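FOR IMMEDIATE RELEASE

Trestusano Opens Its Back Floor to People Who Would Like to Learn to Pick Things Up

26 November 2020

Trestusano, the home workshop run by Montserrat Arroyo and Eustaquio Bermúdez, today announced Second Pair of Hands, a winter series of evening sessions in the ordinary business of clearing a room. The series starts in December and is meant for people who own a floor and have lost track of it.

Each session puts small groups in a furnished room with a wooden floor and a quantity of household goods in the wrong places. Participants lift, pass, sort and put away until the goods are in the right places. Then they have tea. The next group puts everything back where it was, a job that has so far required no instruction at all.

"People think tidying is about boxes," said Arroyo. "They come in having already bought the boxes. We make them leave the boxes in the hall."

The method taught at Trestusano is called Gelden, after the street where the founders shared their first apartment and had most of their arguments. It asks people to work in pairs and to handle each object once. One person holds the thing and the other decides where it lives. Swapping roles halfway through is encouraged, and sulking is allowed for up to one song.

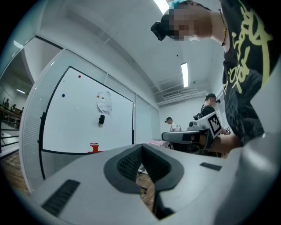 Bermúdez teaches the part of the evening devoted to small objects, which he considers the whole problem. Large furniture, in his view, mostly stays where it is told. It is the keys, the spare buttons and the charger for a phone last seen two apartments ago that bring a household down.

"You can't reason with a drawer," he said. "You have to empty it in front of somebody else. The shame does a lot of the work."

The workshop's shelving and low benches come from Tsuchiya, a furniture maker whose pieces are assembled before anyone arrives, the founders having tried it the other way. Storage tins are supplied by Brarna. They have no labels, and participants are asked to resist.

A trial run this fall drew 100 people over several weeks. In a survey handed out at the door, 27 said they had gone home and cleared at least one surface the same night. One wrote that the surface had since been covered again, but by better things. Trestusano regards this as a success and has had the card framed.

Places for the winter series are limited to 315. Booking is by email or by note through the mail slot, and notes are read on Fridays. Participants should wear short sleeves or sleeves that roll, and shoes they can kneel in. Children are welcome if they can be trusted to put down what they are told to put down.

Anyone who wishes to donate objects for the practice room is thanked warmly and asked to stop. The workshop has 1000 of them already.

Press contact: Montserrat Arroyo, Trestusano. Interviews can be arranged in the afternoon. Please do not bring a gift.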